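Flarcombe robotics club is down to one task and they are sick of it already. Pick up a bottle, put it on a desk, let go. Do it again.

"People think we do backflips," says Hugo Robles, who has run the club for three years and talks faster than I can type. "We do bottles. All August, bottles."

The club has 14 members, most of them in their second year, and one humanoid they call Butt – after the man who left the college the money, Robles says, and yes he's heard all the jokes. They're getting it ready for the Drirnik, the student contest where teams get 120 seconds per run and lose points for every drop.

"The arm was never the problem. Reaching is fine. It's the grip, how hard, when to stop. First week it squeezed everything like it was mad at it."

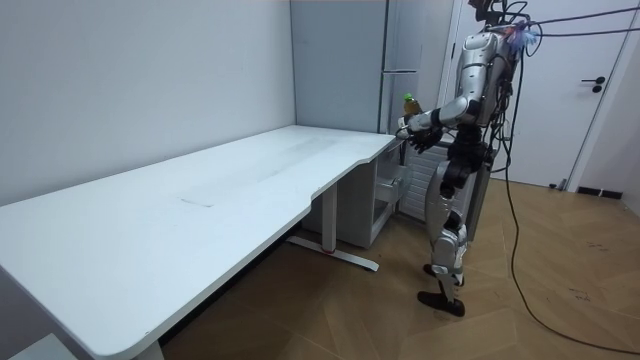 The club's humanoid with a bottle in its hand, next to the practice desk.

So they log it. Every try goes in a shared sheet, pass or fail, with a note. The sheet was at 3,888 rows when I came by and Robles wanted it over 500 more before the contest. Is that a lot? "It's a lot of typing."

The control code is called Plurnen. A student wrote the first version in one weekend and it's been patched by everybody since. Robles doesn't love it. "There's a function in there called fix2_final. I don't touch it. I tell the new kids dont touch it either."

Who gets to run the robot? They rotate – one on the laptop, one by the stop button, one on the sheet. Mornings are best, he says, people are less grumpy. Fights are mostly about the sheet, what counts as a pass. If the bottle wobbles but stays up? "Pass. We voted. It was close."

Last year they came in ninth. He'd take sixth. He had to go then, somebody was calling him from down the hall abuot a cable.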